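About > Who we are > The school

Lendance is an adult evening school in Ellden. We teach bookkeeping, payroll, office English and basic business law to people who work during the day. Most of our students are between jobs, starting a small business, or already keeping the books for someone and want a certificate that says they can.

The school opened in two rented rooms over a pharmacy on Dolan Street. The first course was a single bookkeeping class that ran one evening a week. It was taught from photocopied ledgers, and students brought their own calculators. By the second year there was a waiting list, and a payroll class was added. We moved to our present building, farther down Dolan Street, when the rooms over the pharmacy became too small to hold both classes on the same night.

Annelies Segers has been director since the move. She came to Lendance as a payroll instructor after eleven years in the accounts office of a furniture wholesaler, and she still teaches the advanced payroll class in the fall term. She is in the office most afternoons and sees anyone who asks for an appointment.

What we teach

Bookkeeping is taught at three levels. Level One starts with the difference between a debit and a credit and assumes you know nothing. Level Two covers bank reconciliation, accruals, inventory and year-end adjustments. Level Three is mostly case work. Each student is given a full year of records from a made-up company called Girnudia, with missing receipts, a bounced check and a partner who leaves in the middle of the year, and has to bring the books to a close.

Girnudia has been part of the school almost from the start. It began as a shop that sold garden tools and has since been given a delivery van, a line of credit and a second location. The records are rewritten whenever the instructors feel that the answers are being passed down from one class to the next. Graduates sometimes ask how the business is doing.

Payroll is taught at two levels. The first deals with hourly and salaried pay, withholding, overtime and the forms that go with them. The second deals with benefits, garnishments, workers in more than one state and corrections to earlier pay periods. You need the first to enter the second, or you can take a placement test at the office.

Office English is for people who speak English well enough to get by but want to write it better at work. The class spends most of its time on letters, emails, meeting notes and telephone messages. There is some grammar. Students are asked to bring in things they have had to write on the job, with names removed, and the class works on those.

Business law is an introduction only. It covers contracts, leases, types of business ownership and what to do when a customer does not pay. It does not prepare you to give legal advice, and the instructor will say so on the first night. 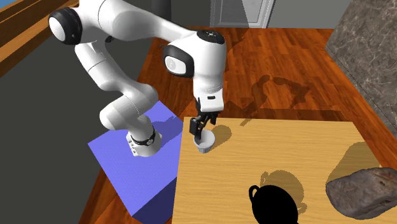

All classes meet in the evening and start at 6:15. We picked that time after asking students when they could get here from work, and it has stayed the same. A class runs two and a half hours with a fifteen-minute break. The side door is locked at 7:00, so if you are late, use the front door and ring the bell.

The largest class we will run has 18 students. If more people than that sign up, we open a second section if we can find an instructor, and if we can't, the last to register go to the top of the list for the following term. We do not run a class with fewer than six. When we have to cancel one, you get your money back in full, including the registration fee.

How we teach

Our instructors all work, or have worked, in the field they teach. We ask for at least five years of experience before someone takes a class on their own. A new instructor sits in on a full term with another teacher first and is paid for it.

We still teach Level One on paper. Some students find this odd, and a few complain. Our view is that a person who has posted a month of entries by hand understands what the software is doing later on and can find a mistake when the software will not say where it is. From Level Two on, students use the computers in the upstairs lab. We do not sell software or take a commission from any company that does.

Homework is given every week and takes most people three to four hours. It is returned with written comments at the next class. It does not count toward your final grade, but students who skip it tend to have trouble with the exam.

The exam for each course is held on the last evening of the term. You may bring a calculator and one sheet of your own notes. The passing grade is 70. Anyone who fails may take it a second time within sixty days without paying again. After that, you would need to repeat the course, at half the tuition.

Certificates

A Lendance certificate lists the course, the level, the number of class hours and the date. It is not a degree and it does not replace a state license. Employers in the Ellden area know what it is, and several of them send us their own staff.

To date we have issued 1,064 certificates. We keep a record of every one, and if yours is lost we will print another for the cost of postage. Write to the office with your full name at the time you took the course and the year, if you remember it.

The building

The school has two floors. The office, two classrooms and the student kitchen are on the first floor. The computer lab, a third classroom and the reading room are on the second. There is an elevator next to the office. The kitchen has a refrigerator, a microwave and a coffee machine that takes coins. Please label anything you put in the refrigerator. It is cleared out at the end of every week.

The reading room holds our small library of textbooks, tax guides and back issues of trade magazines. Current students can borrow up to two books for three weeks. It is open from 4:00 on class days and is quiet until close to class time, and a number of students come early to finish their homework there.

Parking is free in the lot behind the building, which has 53 spaces. It fills up on exam nights. Street parking on Dolan Street is free after 6:00, and the bus stops across from the front door.

Tuition and aid

Tuition is set once a year, in February, and applies to the terms that begin after that. The current price list is available from the office. Books are included for Level One and first-level payroll. For all other courses they are extra, and used copies can usually be found on the shelf by the office door.

You can pay in full or in four equal payments over the term. There is no charge for paying in installments, but a payment that is more than two weeks late has to be settled before you can sit the exam.

Each year we set aside $2,000 to help students who could not otherwise pay. The money is given out in small amounts, most often to cover part of one course. To apply, fill in the one-page form and attach a short letter about your situation. Ms. Segers and two instructors read the applications. You will get an answer before the first night of class, and the other students will not be told.

Working with employers

Companies can enroll staff in any of our regular courses and be billed directly. We report attendance to the employer only if the student has signed a form allowing it. Exam grades are given to the student, who can pass them on or not.

We also teach short courses at a company's own site when there are eight or more people to be trained. These have to be arranged at least six weeks ahead. Most of the requests we get are for payroll updates at the end of the year, so if that is what you need, call early.

Contacting us

The office is open from 1:00 to 8:00 on class days. Between terms it closes at 5:00. Registration for the next term can be done in person or by mail, and we will hold a place for ten days while your payment arrives. If you are not sure which level is right for you, come in and ask for a placement test. It takes forty minutes, it is free, and you do not need to prepare for it.

Page last updated September 20, 2018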